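Last updated: Friday, 8:40 a.m.

Druvness wants to rent you a robot that takes old computers apart. Recyclers may want to see a bill of materials first, along with a much longer trial.

The company began taking orders this week for Lellik, a bench-mounted robot arm sold as a service to repair shops and electronics recyclers. The pitch is simple enough. A worker opens a desktop PC and lays it on the table, and the arm removes the parts worth reselling, starting with drives and memory. Druvness says one station can handle up to 1000 machines a month.

That number comes from the company. It hasn't been checked by anyone outside it, and Druvness would not say how many of those machines were the same model.

The question matters because recyclers rarely get the same model twice in a row. Office towers come in by the pallet with clips, cages and cable runs that change from one year to the next, sometimes within a single product line. Cables are the hard part. A person pushes them aside without thinking about it, while an arm has to find them, decide which ones are in the way and avoid tearing a connector off a board that could have been sold.

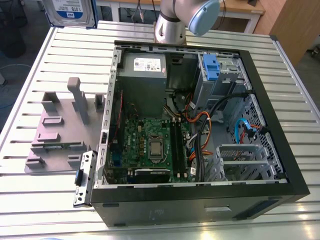
"Show me a dusty one with a stripped screw," said Kwesi Zakaria, who runs the teardown floor at Osei, a recycler that was offered a trial and hasn't signed. "My people do a tower in 8 minutes, and they sweep up after."

Tetteh Ayaaba, product lead at Druvness, said Lellik isn't meant to replace a full crew. He said the arm "asks for help" when it can't finish a step, and that a worker can clear the problem from a tablet or by hand. He declined to say how often that happens.

Pricing is also thin on detail. Customers pay by the month and sign up for at least 2 years, with support included. Fixtures for holding different parts are extra, and so is any training on models that aren't on the supported list. Druvness has not published the list.

One shop, Turker, has agreed to run a station starting in August. It will keep its regular teardown benches open during the trial, and it has not promised to share results.

Zakaria said he would look again once Turker has a few months of records. Until then, he said, the money is going toward a second forklift.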